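Liner keeps sliding into the bin

Posted by Glenys Craddock
My small round bin swallows its bag whenever anything heavier than a tissue goes in. Any cure?

Nigel Penrose
Fold a deep collar over the rim, then tape the bottom. Mine wears light blue tape - very chic.

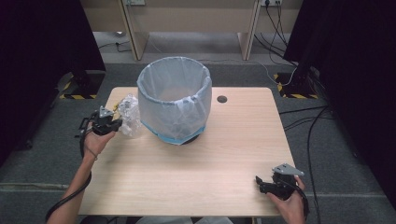

Does the tape have to come off at every bag change?
Peel one side and reuse it, twice if you're cheap like me.

Ruxandra Ardeleanu
buy bigger bags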